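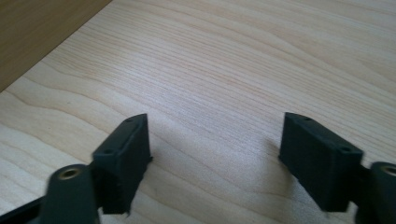 **Asuka Hirano** – thread starter, furniture refinishing board

**Pale tabletop next to darker brown wood: leave it or stain it?**

I got this table secondhand in May and I'm trying to decide on a finish. The top is light, cream going to beige, with wavy grain that swings into wide loops at the left. I think it's maple veneer but the seller didn't know. The wood beside it is a warmer medium brown and the two don't match at all. I have a quote from Lorow for 500 to strip and stain the top. Worth it?

---

**kettle_bend**

Leave it. Grain like that is the best thing about the table and stain will muddy it. If it's maple it will go blotchy anyway.

---

**Trarkico**

Disagree. Blotching is a prep problem. Thin coat of dewaxed shellac first, light sanding, then gel stain. I've done three tops that way and they came out even.

The bigger question is how thick the veneer is. Check at an edge before you let anyone near it with a sander.

---

**kettle_bend**

Three tops you did yourself, over how many weekends? She's asking about paying a shop.

---

**Asuka Hirano**

Looked underneath at the edge. The veneer is very thin, less than a millimeter. Lorow didn't ask about it.

---

**Hrnčiar**

Then I would not let them strip it. Ask if they use a chemical stripper or go straight to sanding. On thin veneer one pass too many and you are through.

Also, are you sure it's maple? Some birch and ash veneers have those contour loops too. Rotary cut birch especially.

---

**Trarkico**

Fair point on birch. Same prep though.

---

**estham_shed**

Why does it have to match? Pale top and brown next to it looks fine to me. Put the 500 toward chairs.

---

**Asuka Hirano**

It bothers me every time I sit down – my partner says the same as you. I'll call Lorow and ask about the stripper. If they only sand, I'll try the shellac and gel stain on the underside of a leaf and post how it looks.

---

**Hrnčiar**

Let the test piece dry a full day before you judge the color.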